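Mavine Opens Materials Swap and Budget Tool for Self-Employed Crafters

New service pairs leftover supplies with a month-by-month spending plan built for seasonal income

FOR IMMEDIATE RELEASE

Mavine, an online supply exchange for people who make and sell handmade goods, today opened its materials swap to all crafters in the United States. Members can list leftover yarn, fabric, paper, beads, findings and tools, and trade them for supplies other members no longer need. The service had been limited to a test group of 1616 members since June.

The swap comes with Astell, a budget planner for makers whose sales bunch up in one part of the year. Members enter what they expect to earn and spend each month, and Astell shows how much of a busy month's income has to be set aside to cover rent, materials and booth fees in the slow ones.

"Most budget programs ask for your paycheck and how often it comes," said Radosław Rutkowska, founder of Mavine. "I sold hand-bound notebooks for years and I couldn't fill in that box. I'd have a good fall, and by March I was buying thread one spool at a time. I wanted a planner that starts with an uneven year."

How the swap works

Members list supplies by weight, length or piece, and set a value in points. When a trade is accepted, the points move from one account to the other and the sender prints a postage label. Points can't be bought or cashed out. New members receive 70 points when they post their first listing, enough for a typical bundle of cotton quilting scraps or two skeins of worsted yarn.

Partial packages are allowed, and Mavine expects them to make up much of what is traded. During the test, nearly 59 percent of listings were for opened packs, cut yardage or the remainder of a bulk order. Sellers must state how much is left and whether the item comes from a home with pets or smokers.

Finished goods, patterns under copyright, and adhesives or solvents that can't be mailed by regular post are not accepted. Resin and dyes may be listed only in their original containers.

Members who would sooner not use the mail can mark a listing "pickup only." The listing then appears to other members in the same ZIP code area, and the two parties arrange a time and place through the site's message page. Street addresses are not shown.

Planning for the slow months

Astell can be used with or without a swap account. It doesn't connect to a bank. Members type in their figures or upload a spreadsheet, and the planner sorts expenses into 3 groups: household, business, and materials. Any supplies received through the swap are entered in the materials group at no cost, so members can see what they would otherwise have spent.

The planner also has a page for estimated tax payments, with a reminder before each due date. Mavine notes that Astell does not give tax advice and that members with questions should speak to a tax preparer.

Price and availability

Basic membership is free and covers up to ten active listings at a time. Larger accounts, meant for studios and teachers clearing out classroom supplies, pay a yearly fee listed on the sign-up page. Postage is paid by the member receiving the supplies. Shipping labels are provided by Popescu, and padded mailers made from recycled paper can be ordered through Retora at the member rate.

Accounts from the test period carry over with their points and trade history. Those members don't need to sign up again, but they will be asked to confirm their mailing address the next time they log in.

Both services are open now through any web browser. A phone version of the swap is in development, and no release month has been set.

About Mavine

Mavine runs an online exchange for craft supplies and makes planning tools for small handmade businesses. The company is privately owned.

Media contact: Radosław Rutkowska, Mavine press office

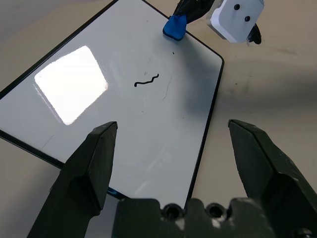 Whiteboard with a black marker line.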